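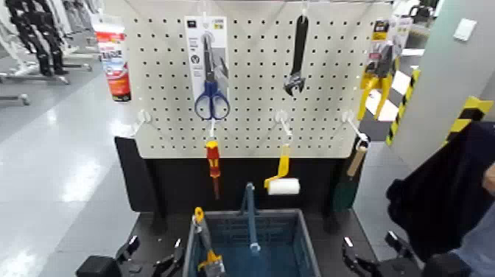

Why did Narken withdraw its two-armed restocking system from service at the Viltness retail test site?

A fault in the grip-release logic allowed one gripper to open while the arm was still moving, and a packaged hand tool was dropped outside the work area. The system was stopped, and all units running the same software have been withdrawn until a corrected version has been tested and accepted.

NARKEN SUSPENDS PEGBOARD RESTOCKING TRIAL AFTER DROPPED-LOAD FAULT

VILTNESS, 21 December 2024 – Narken today confirmed that it has suspended operation of its Dulon restocking system following a dropped-load incident at the Viltness site. No person was struck or injured. Damage was limited to the packaging of one item and a surface mark on the floor.

The Dulon system uses two arms to transfer hardware items between a basket and a pegboard display. Typical items include scissors, wrenches, screwdrivers, small paint rollers and similar hand tools, some in retail packaging and some hung directly on a hook or peg. The mix is deliberate. Mass, stiffness and centre of gravity differ considerably from one item to the next, and the trial was set up to measure how reliably the grippers cope with the variation.

Sequence of events

The fault occurred during a return cycle, in which an item is lifted off its hook and carried to the basket. The right gripper had closed on a blister-packaged tool and begun its travel. During that travel the controller received a slip signal from the finger sensor. The correct response to a slip signal is to hold position, increase grip force to the permitted limit and wait for confirmation. Instead, the controller issued a release command while the arm was still in motion. The item left the gripper and landed outside the marked work area, 51 centimetres from the base of the stand.

The operator on duty pressed the emergency stop. Both arms came to rest within the specified stopping distance. The stop circuit, the speed limits and the force limits all performed to specification and are not implicated in the fault.

Cause

Log data recovered from the controller show that two messages arrived within the same control interval: the slip signal from the right gripper and a routine "basket ready" message from the cell supervisor. The software combined the two into a single state change. In that state, the controller treated the item as already positioned over the basket and opened the fingers.

The condition was reproduced on a bench unit at the company's Paisan workshop. In 12 hours of repeated cycles with the message timing forced, the release occurred on 6 occasions. It did not occur in any cycle in which the messages were separated by more than one control interval. Engineers also found that the clear plastic used in blister packs generates more slip signals than bare metal or wood handles, which increases exposure to the fault when packaged goods are handled.

A review of earlier trial records identified 3 previous cycles in which the same message overlap was logged. In each of those cycles the arm was already above the basket, and the item fell where it was meant to go. The cycles were recorded as successful and were not examined further. Narken considers this a deficiency in its monitoring procedure, separate from the software fault.

"The release command should never have been available to the controller while the arm was travelling," said Andor Takács, head of functional safety at Narken. "We relied on message order to prevent it, and message order is not a safeguard. The earlier overlaps were in our own logs and we should have caught them."

Corrective action

The following measures apply to all Dulon units:

Release commands will be blocked in the motion controller whenever joint speed is above zero. The block is independent of the supervisor software.

Slip signals and supervisor messages will be handled in separate queues, with slip signals given priority.

Basket position will be confirmed by arm position before the fingers open. A "basket ready" message alone will no longer be accepted.

Any overlap between a slip signal and a supervisor message will be logged as an abnormal event and reviewed before the next shift, whatever the outcome of the cycle.

The marked exclusion zone around the work area will be enlarged to account for an item released at maximum permitted arm speed. The previous zone was calculated for a vertical drop only.

The revised software is under test at Paisan. Testing covers packaged and unpackaged items, long-handled items, and items with an uneven mass distribution. Units will not be returned to Viltness until the test report has been accepted by the site operator. Narken has not set a date for resumption and will not do so before the report is complete.

Advice to sites holding Dulon units

Units should remain isolated from power and locked out. Sites should not attempt to clear the fault by restarting the controller, as a restart overwrites the event buffer. Grippers left closed on an item may be opened using the manual release on the wrist, after isolation and with a second person supporting the load. Loose items should be removed from the basket by hand before the unit is moved.

Restocking at Viltness is being carried out manually in the meantime. Customer access to the display is not affected.

Incident reports and controller logs should be sent to the Narken functional safety desk through the service portal. Media enquiries may be directed to the Narken communications office during business hours.

About Narken

Narken designs and supports handling equipment for retail and light warehouse use. Its engineering work is carried out at Paisan, with field trials conducted at customer sites.

ENDS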